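Feb 2, 2023

Nustomari thread work, knot pulls cont.

Started late, Vonley tester wouldn't zero. Cable behind the bench was half out. Pushed in, let it warm up, zero OK now and stays put. Put a zip tie on it.

Batch today: Trulis black, braided, from the new spool. Old spool is finished except for the bit taped inside the cover of the last notebook, please leave that there.

Soak: 50 mL saline per jar, lids on. Labels came off two jars in the bath AGAIN. Pencil on tape holds, marker doesn't. Someone order the other tape.

Knots tied over the steel rod, same as before. Square knot first, then surgeon's knot, then the square with extra throws. Dry set and soaked set kept in separate trays. Dry tray is the one with the chipped corner.

First pulls slipped in the grips, not at the knot. Threw those out. Rubber facing on the lower grip is shiny and worn. Swapped in cork from the drawer, much better, no more slipping. Need to redo the January dry set with cork if we want to compare, ugh.
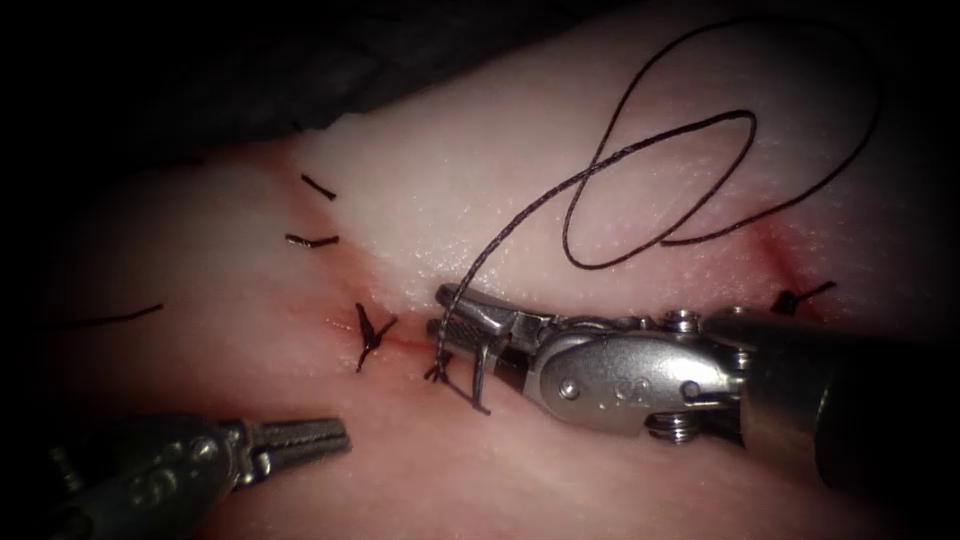
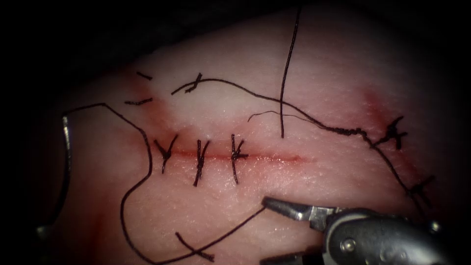 Red along the seam in both.

Soaked square knots: most let go by sliding, tails pulled through before the thread broke. Dry ones mostly broke right at the knot. Surgeon's knot held in both trays but the first throw is bulky and it's hard to seat it the same way every time. My tying got worse toward the end of the tray, can see it in the spread. Should mix up the order next time instead of doing one type start to finish.

Tail length matters more than I thought. Short tails = gone. Cut everything to 5 mm from now on, measured, not by eye. Ruler is in the top drwaer.

One odd one, jar 346. Broke way below the rest and nowhere near the knot. Looked at the end under the loupe, fuzzy on one side, like it got nicked. Could be my scissors. Could be the spool. Kept the pieces in a bag stapled to the back page. Not counting it but not hiding it either, it's in the sheet with a star.

Zabala sample arrived at lunch. Coated, feels slick, holds a curl from the packet. Tied a few by hand just to see and they want to open back up. Will need more throws. Didn't pull any, tray was full and the saline is nearly gone.

Saline: 600 mL left in the big bottle. Enough for one more day if nobody spills. Write date on the new one when opened, last one had none.

Sheet is saved in the shared folder under knots, the tab called cork. Ignore the tab called rubber, keeping it untill the redo is finished.

Tomorrow
- redo dry set, cork grips
- Zabala, soaked and dry
- new scissors
- check zero before AND after each tray
- wash jars, they're still in the sink, sorry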